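Tedine Repair Hall opens its big table for flat-pack and frame projects

The Tedine repair hall has added a second evening for people who want to put things together, take them apart or just find out which pipe goes where. Starting in December, the doors will be open every Wednesday at 7 p.m. as well as on Saturday mornings, and we could not be happier about it!

The first evening session filled up fast. All 30 places were gone in 2 days, and plenty of people on the waiting list wrote to say they had a half-built shelf, a garden stand or a folding cot sitting in the hallway at home. Bring them! Frames and stands are exactly what the big table is for, and it has been covered in black plastic sheeting so that white parts show up well and small screws don't vanish into the grain of the wood underneath.

The hall is run jointly with the Dilten neighborhood club, which has lent a set of hand tools and a very welcome coffee machine. Chambi Hardware, two doors down, is keeping a box of spare caps and fittings at the counter for anyone who finds a piece missing halfway through the evening – a thing that happens to all of us sooner or later.

What makes these evenings so much fun is the mix of projects. You come in to fix your own thing and end up holding one end of somebody else's while they hunt for the right corner. White plastic is popular this season: molded trays, ribbed rails, lengths of pipe with wide caps on the ends. 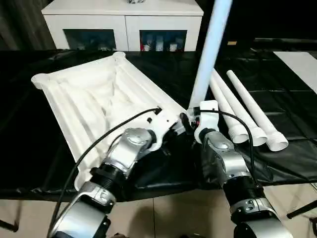 Sorting the parts before you start is still the best tip we can pass on. Lay the pipes side by side with the caps facing the same way, keep flat panels off to one side, and leave room in the middle for the biggest piece. If your project has a fabric center, don't worry about the creases until the rails are in place.

A place for the evening costs nothing, but please sign up at the front desk or at the Jumier Street library. The hall can store up to 80 unfinished projects between sessions, so label yours with your name and phone number before you head home.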